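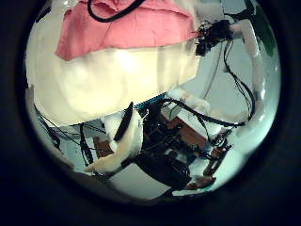 Abb. 4.1 Textiles Flächengebilde mit Falten und ungleichmäßig hängender Kante auf gepolsterter, gewölbter Unterlage.

Kapitel 4
Fall und Biegesteifigkeit textiler Flächengebilde

4.1 Einführung

Unter dem Fall eines textilen Flächengebildes versteht man seine Verformung unter Eigengewicht, sofern es nur teilweise unterstützt wird. Für Bekleidung, Heimtextilien und Bezugsstoffe gehört der Fall zu den wichtigsten Gebrauchseigenschaften. Er bestimmt die Silhouette eines Rockes ebenso wie die Faltenbildung eines Vorhangs.

In Kapitel 3 wurde das Flächengebilde unter Zugbeanspruchung in der Ebene betrachtet. Die dort eingeführten Kenngrößen – Höchstzugkraft, Dehnung und Anfangsmodul – reichen für die Beschreibung des Falls nicht aus. Zwei Gewebe mit gleicher Flächenmasse und nahezu gleichem Anfangsmodul können sich beim Auflegen auf eine Kante völlig verschieden verhalten. Maßgebend sind hier die Biegesteifigkeit und die Schersteifigkeit, ferner die innere Reibung zwischen den Fäden.

4.2 Einachsige und zweiachsige Biegung

Liegt ein schmaler Probestreifen auf einer geraden Kante auf, so biegt er sich um eine einzige Achse. Die Fläche bleibt abwickelbar, eine Scherung der Fadensysteme tritt nicht auf. Auf diesem Fall beruht das Cantilever-Verfahren, das in Abschnitt 4.4 behandelt wird.

Anders verhält es sich bei gewölbten Unterlagen. Eine Kugelkappe lässt sich mit einer ebenen Fläche nicht faltenfrei bedecken, ohne dass diese sich in ihrer Ebene verformt. Gewebe weichen dieser Bedingung zunächst durch Scherung aus: Kett- und Schussfäden verdrehen sich an den Kreuzungspunkten gegeneinander, der ursprünglich rechte Winkel ändert sich. Wird der kritische Scherwinkel erreicht, knickt das Material aus der Ebene aus, und es entsteht eine Falte. Maschenwaren besitzen durch die Beweglichkeit der Maschenschenkel eine größere Formreserve.

Der Verlauf einer frei hängenden Kante hängt zusätzlich von der Lage des Zuschnitts ab. Schräg zum Fadenlauf hängende Partien längen sich stärker als solche in Kettrichtung. In der Konfektion lässt man schräg geschnittene Teile daher vor dem Säumen aushängen.

4.3 Kenngrößen

Die Biegelänge c ist ein Maß für die Länge, bei der sich ein Streifen unter seinem Eigengewicht in festgelegter Weise durchbiegt. Aus ihr und der Flächenmasse m ergibt sich die auf die Breite bezogene Biegesteifigkeit:

G = m · g · c³

Darin bezeichnet g die Fallbeschleunigung. Da die Biegelänge in der dritten Potenz eingeht, wirken sich Ablesefehler erheblich aus. Ein Fehler von einem Prozent bei c führt zu einem Fehler von rund drei Prozent bei G.

Der Fallkoeffizient D beschreibt das zweiachsige Verhalten. Er wird an einer kreisförmigen Probe bestimmt, die mittig auf einem kleineren Teller liegt, und gibt an, welcher Anteil der überstehenden Ringfläche in der senkrechten Projektion bedeckt bleibt. Niedrige Werte kennzeichnen weich fallende, hohe Werte steife Materialien. Die Anzahl der Falten ist gesondert anzugeben – gleiche Koeffizienten schließen unterschiedliche Faltenbilder nicht aus.

Als durchgehendes Beispiel dient im Folgenden das leinwandbindige Gewebe Rakena. Zum Vergleich wird die Maschenware Jaro herangezogen. Beide Proben wurden vor der Prüfung im Normalklima ausgelegt und nicht gebügelt.

4.4 Das Cantilever-Verfahren

Der Probestreifen wird mit einem Schieber über eine waagerechte Plattform vorgeschoben, bis seine Vorderkante eine geneigte Bezugsebene berührt. Gemessen wird die Überhanglänge, und zwar an beiden Enden und auf beiden Warenseiten. Kett- und Schussrichtung sind getrennt auszuwerten. Stark rollende Maschenwaren sind für das Verfahren ungeeignet; für sie ist die Schlaufenmethode nach Abschnitt 4.5 vorzuziehen.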